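4. Recording demonstrations for the Pluderby method

If you've come straight here from section 3, you should have both hands calibrated and the head camera talking to the recording PC. If the camera keeps dropping out, go back and sort that first. I once lost a whole June afternoon pretending it would fix itself.

A quick word on what we're trying to get. Pluderby learns from short demonstrations in which the same objects turn up in different places, and it compares pairs of them to work out which bits of the movement depend on the object and which bits are just the operator's habits (I have plenty). So the policy cares much more about variety in the layout than about beautiful, smooth driving. Yuzhen Qiu ran the first comparison on our Trorkley set-up, with 900 demonstrations in the full set, and found that a well-spread set of nearly 30 per layout did as well on our held-out layouts as the full set did. That's why the steps below nag you about moving things!

Before you start

1. Clear the tabletop down to the objects for this session. Small things pushed right to the back corners are fine as long as the hands can't reach them.

2. Check the tape marks along the front edge of the table. If one has lifted, press it back down or replace it in the same spot.

3. Hang the backdrop behind the table. Wrinkles don't matter much. A patterned cloth is good, and you should swap it for a different one between layouts.

4. Follow the cables from each wrist back down the arm with your eyes, then with your fingers. There should be enough slack for the wrist to turn all the way both ways without tugging.

CAUTION: Do step 4 with the arms disabled. The fingers close faster than you'd think, and the stop button is no use if it's on the other side of the room.

Setting the start pose

5. Enable the arms and load the start pose from the Ziscombe menu. Both hands should come in over the table from the front corners, with the objects between them. They needn't match exactly – I usually leave one hand flatter and the other more upright, and the method copes happily with that.

6. Put the objects down. I like a mixture of something that stands up, something that lies flat and something with a rough surface, so a spray bottle, a tube of toothpaste and a brush make a very decent set. 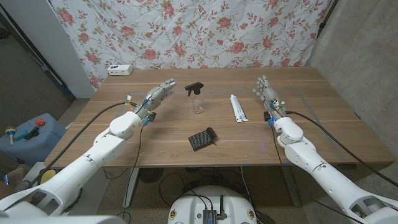

7. Look at the head camera view and make sure every object can be seen from the start pose. If a finger hides one, move the object and leave the hand alone, or your start pose will drift over the session. Mine did for weeks before I caught it.

8. Type in the layout name. Use the same name for every demonstration in that layout, spelled the same way, as the pairing script is terribly fussy and treats "Layout 4" and "layout4" as strangers.

Recording

9. Press the left pedal and wait for the beep before you move. Anything you do before the beep isn't saved.

10. Carry out the task at an easy pace. If you fumble a grasp and recover, keep it. Recoveries are useful, and the runs I was most embarrassed by have been some of the most helpful in training.

11. Press the left pedal again to stop. Press the right pedal if you want to throw the run away, for instance if an object left the table.

12. Shift at least one object by a hand's width or turn it to a new angle, go back to the start pose, and record again.

NOTE: Recording is at 30 frames a second. If the counter on the screen shows 29 now and then, carry on. If it sits at 24, something else is eating the machine, so stop and close it, then record that run again.

Checking what you've got

13. After the last run, open the Giáp viewer and choose Overlay. It draws every object's starting place on one picture of the table. You want a decent scatter. If they're all bunched in the middle, you've been putting things back where they were (we all do it), so record a few more with the objects out towards the sides.

14. Choose Pair. Runs marked amber have no good partner, usually because the task was done in a different order. Leave them in the folder. Training skips them by itself, and section 6 explains how to use them for testing.

15. Send the arms to rest before you disable them. They go slack as soon as the power drops, and the hands will land on whatever is underneath.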